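When the simulator said yes and the arm said no

Amanow runs its arm controllers through a simulated room before anything reaches hardware. In November a controller passed 199 test runs there and then tripped the protective stop on the physical arm within 5 minutes of being loaded. The engineer who led the fault review agreed to go through it with us, on the condition that we leave out names.

The trip was a joint speed violation at the wrist. "The arm was moving from a raised pose back down to the desk height," the engineer says. "The planner chose a path through a near-singular configuration. The wrist had to turn a long way in a short time, and the safety controller cut it off. The safety side did its job."

Nobody was inside the fence. The gripper was empty. The joint was inspected and put back into service the same afternoon.

The review went to the logs first. The same motion was present in the simulated runs, at the same point in the sequence, and it had been scored as a pass. The simulator was configured to clip joint speeds at the limit and continue. The physical controller does not clip. It stops.

"So the commanded speed was over the limit in both places," the engineer says. "In one of them we had written code that hid it. The clip went in early on, when we were tuning gains and wanted runs to finish. It had a comment saying temporary."

Clinico, which supplies the motion planner, was asked whether the planner should have rejected the path. Its answer was that the limits file it had been given listed the wrist at twice the real value. Amanow checked and found 2 versions of the file in use. 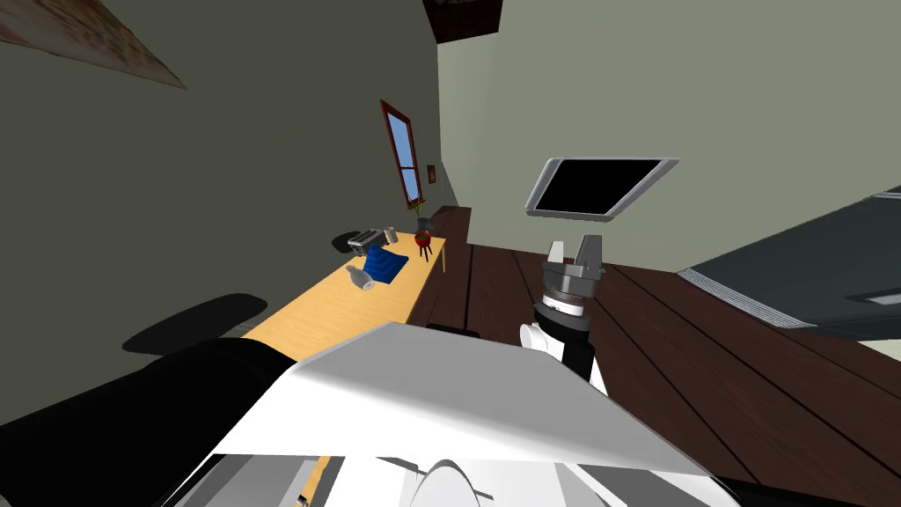

"The raised poses are where I would look first on any arm," the engineer says. "People test the reach to the desk over and over, and that part is usually fine. The return from an upward pose gets run once per cycle and is treated as travel. We had no pass criterion on it at all."

The clip has been removed. Any command above a joint limit now ends the run and is logged as a failure. The limits file is read from one location, and the controller will not start if its checksum differs from the one stored on the arm.

With those changes in place, the old controller was run again in simulation and failed on the return move. Its replacement has to complete up to 3,000 runs, depending on the task, before it is loaded at the Karville site.

Asked whether the review is closed, the engineer says it is not. The gripper force limits come from a separate file, and that one has yet to be compared with the hardware.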